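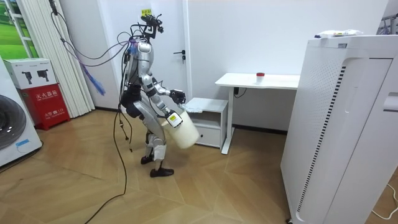 Can a small company hire a humanoid robot without buying one? Since February it is possible through Rondholm, which offers a monthly service with set-up and repair included.

The price is 1427 euro per month and the contract runs for at least two months. Geetha Pisharody, who leads the service, says that more than 50 firms have asked for an offer. Most of them want help with simple tidying - to carry a bucket, or to take a bag out of a cabinet.
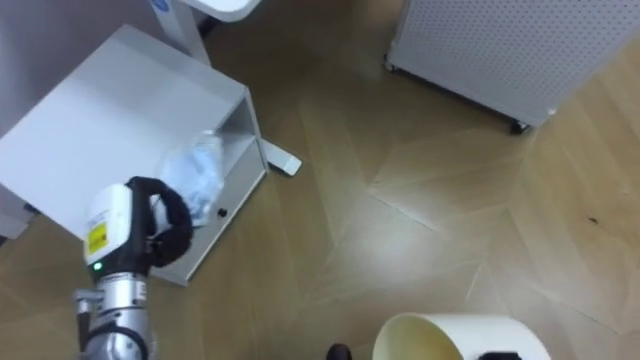 The customer must also choose one employee for a training of two days, held in Skernness. Oddur Zoëga from the hotel group Stougaard finds the price fair, but he would like a shorter contract. Rondholm answers that this is under discussion, and that the terms for hotels will come later in spring.

Related items
Clondby opens second repair workshop
Rhys Treloar on hiring or buying machines
Stougaard tests new booking desk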